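Clomeo Wood Finish: Frequently Asked Questions

Which Clomeo finish do I need?
Clomeo 34 is a clear oil for indoor furniture. Clomeo 40 is a hardwax oil for floors and stair treads. Neither is rated for outdoor use.

How far does one can go?
The 700 ml can covers 6 square meters at two coats on sanded hardwood. Open-grained softwood takes more on the first coat.

Can I apply it over old varnish?
No. The oil has to reach bare wood. Strip or sand the varnish completely and vacuum the surface before the first coat.

How do I treat curved edges and lower shelves?
Apply with a lint-free cloth, following the grain. Wipe rims and the joints around posts a second time after ten minutes. Excess oil collects there and dries tacky.

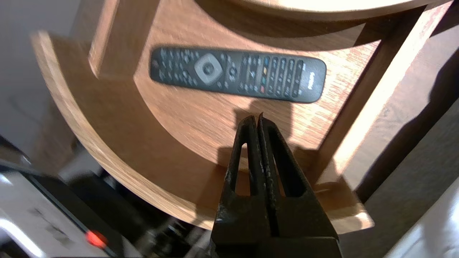

How long before the surface can be used?
Light use after 24 hours. Full cure takes longer in rooms below 60 °F. Keep water and hot dishes off until then.

How should I dispose of used cloths?
Lay them flat outdoors until dry, or soak them in water in a sealed metal container. Folded oily cloths can self-heat and ignite.

Is Clomeo 34 the same as Gromholm Clear?
The formula is the same. The Gromholm name was retired in January. Cans with the old label can be mixed with current stock.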